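# The Lid Is the Hard Part

Most discussion of takeout packaging concerns the container. The container is the larger piece, it carries the branding when there is any, and it takes most of the material. In the trade, however, complaints are sorted by failure type, and the largest group in any year belongs to the closure: leaks at the rim, lids that lift under steam pressure, lids that split when a customer pulls at them.

Bogdan Lis has spent most of his working life on that group. He runs the test room at Lernska, a contract lab that checks food packaging for molders and restaurant suppliers. Last year the lab logged 1,690 closure tests. The standard sequence has 4 stages: hot fill, tilt, stack, and drop. A sample that leaks at any stage is pulled, dried, and measured before anyone looks at the mold drawings.

"People send us the bowl and say the bowl leaks," Lis says. "Then we measure the lid."

## Fit

A snap lid works by interference. The inner diameter of the lid's skirt is slightly smaller than the outer diameter of the container's bead, so the skirt has to stretch to pass over it. Once past, it tries to return to size and holds itself against the underside of the bead. With too little interference, the lid lifts. With too much, the customer presses hard on one side, the bowl flexes, and soup comes out of the other.

The allowable window is small, and both parts move. A molded part shrinks as it cools, and keeps shrinking at a lower rate for some time afterward. Lids and bowls are often made on different machines, sometimes in different plants, and they may be stored for different periods before they meet. A pair that fits well in June can be marginal after a winter in an unheated warehouse.
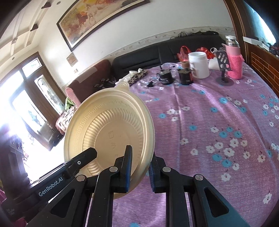
Heat complicates the matter further. Hot liquid softens the bowl wall and expands the air trapped above it. The usual remedy is a vent, either a pinhole or a raised flap. A vent that is too small lets the lid dome and pop. A vent that is too large passes liquid on the first sharp turn of a delivery bike. Lis prefers a small vent placed on a raised area, where sloshing liquid reaches it last.

## Stiffness

A flat disk of thin plastic is a poor structural part. It bends easily and buckles without warning. Designers add stiffness through shape, since added thickness costs resin and cooling time. Concentric steps resist bending across the disk. Radial ribs carry load outward to the rim. Embossed borders, which most buyers take for decoration, do some of the same work, although a deep pattern can leave thin corners where cracks begin.

Gaetano Galli designed molds for Siltia before setting up his own shop, Sulance. He keeps a drawer of failed lids for reference and is willing to explain each one at length. His main objection is to sharp inside corners. A small radius at the base of each rib costs nothing in the press and can add a good deal to the life of the part. He also dislikes pull tabs attached at a narrow neck. The tab takes the full opening force, and the neck is where it lets go.

Galli's second objection is to nesting. Bowls are shipped in tall stacks, and if the wall angle is too steep they wedge together. Kitchen staff then pry them apart by the rim, which distorts the bead. The bowl goes out looking sound and leaks at the customer's door. Stacking shoulders, small ledges molded into the wall, keep each bowl from seating fully in the next.
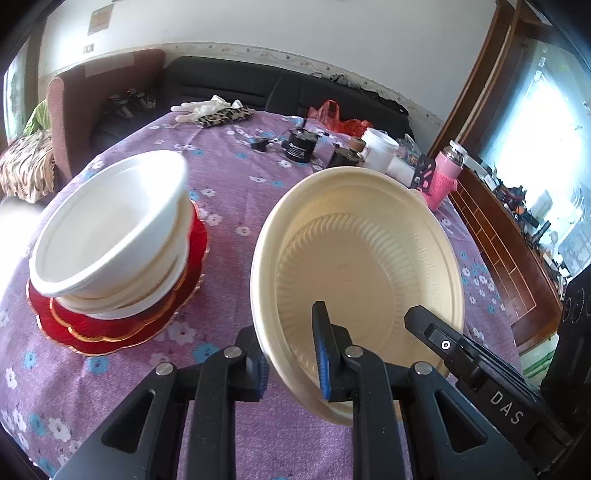
Color has less effect than buyers expect. Pigment changes how a part absorbs heat in the mold, and some pigments shift shrinkage enough to require an adjustment at the press. A supplier who switches from clear to opaque without retesting the fit is taking a risk. In one case at Lernska, a batch of 59 samples passed in one color and failed the tilt stage in another, with the same tool and the same resin grade.

## Second use

Many of these containers stay in the house. Households keep them for leftovers, buttons, seedlings, and screws. Few are designed for it. Orakzai, a restaurant supplier, asked Lernska to cycle its soup lids open and shut to see how long the seal lasted. The skirt held its grip reasonably well through the first 5 cycles, then loosened steadily.

Dry goods tolerate a loose lid. Liquids do not, and neither does a freezer, where the plastic stiffens and a lid that flexed on the counter can crack at the skirt. Lis's advice is to let the container warm for a few minutes before opening it, and to lift the edge at several points in turn.

Orakzai has since asked for a softer skirt. Galli is cutting the trial mold now, with a wider tab.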